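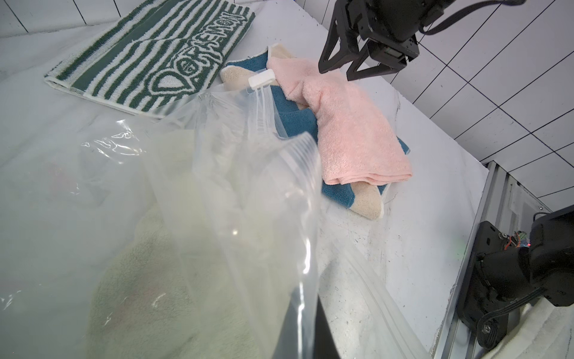 Bagging task, wrist view: mint-green towel in the zip-top bag, pink and blue towels still on the table.

Progress report to Jusance, second period
Project: Pralter – learning to handle cloth and soft packaging
Prepared by Cadi Gough, with Rhodri Mathias and Elin Nicholas

Where we are

At the close of September we had 1,150 accepted demonstrations of the towel bagging task. A further 103 were recorded and rejected at review. Both figures cover the period since our last report and don't include the folding work, which was finished and handed over before then.

The task is the one set out in the revised plan. Two arms, driven by a person, open a clear zip-top bag, put a towel in it and close the slider. The operator may use either arm for any part of the job. We record the wrist cameras, the joint positions and the gripper commands from start to finish, and each run is given a written label afterwards.

Recording

Elin Nicholas and Meirion Nicholas did most of the driving. Eirlys Rowlands joined them partway through the period and needed more practice than we had allowed for. Her early runs were kept apart until Rhodri had gone through them, and he passed most of them into the main set.

A normal session starts at 9:30 am and stops for lunch. Afternoon sessions were dropped after Meirion and Elin both reported that their runs got slower and less tidy late in the day. We would sooner have fewer runs at an even standard, and the count was not badly affected.

The towels vary in size, pile and colour. Some are plain, and one of the striped ones has large lettering woven into it. We asked operators to leave other towels on the table during a run so the system doesn't learn that the only cloth in view is the one to be bagged. Piles are left loose and are changed between runs. Operators were told not to straighten them.

Problems

Opening the bag is still the hardest step. The film is clear and shiny, and it picks up reflections that move as the arm moves. From the wrist camera it can be difficult to tell which layer the finger is behind. Of the rejected runs, the largest group failed there, usually with the finger outside both layers and the operator carrying on regardless. The rest were a mix of dropped towels, sliders that came off the track and a few recordings where one camera stopped early.

We tried lowering the lights over the bench. It helped with glare and made the dark towels harder to see, so we put them back up. Rhodri has since moved one light further to the side, which is a fair compromise. Runs made under the old and new lighting are marked as such in the data.

Bags wear out faster than expected. After repeated use the film goes soft and creased and the slider loosens. We now use a mix of new and worn bags on purpose, and the label says which. The cost of extra bags has come out of the consumables line and is within budget.

One gripper cable on the second arm was replaced after it began dropping out under load. That cost us two days. The spare came from Prollex and fitted without changes.

Labelling and review

Every run is watched by someone other than the person who drove it. Cadi wrote a short guide for reviewers covering what counts as a finished bag – towel fully inside, slider at the end of the track, no cloth caught in the seal. Before the guide, Eirlys and Meirion disagreed often about the last point. They now agree on nearly all of the runs they have both looked at.

First training results

We trained one model on the earlier part of the set as a check on the data, as agreed. It reaches for the correct towel reliably and gets it to the mouth of the bag. It does not close the slider with any consistency. We don't want to draw more from this until the full set has been used.

A copy of the earlier part was sent to Başaran for their own trial. They have asked for gripper force readings, which our present hardware doesn't record. We have told them so.

Next period

We will keep recording, with more runs that begin with the bag already partly open and more in which the operator recovers from a poor first grasp. Recoveries are thin in the current set. Elin will start on a second bag size once the stock arrives.

We ask Jusance to confirm that unspent travel money can be moved to operator hours. A revised budget sheet is attached for signature.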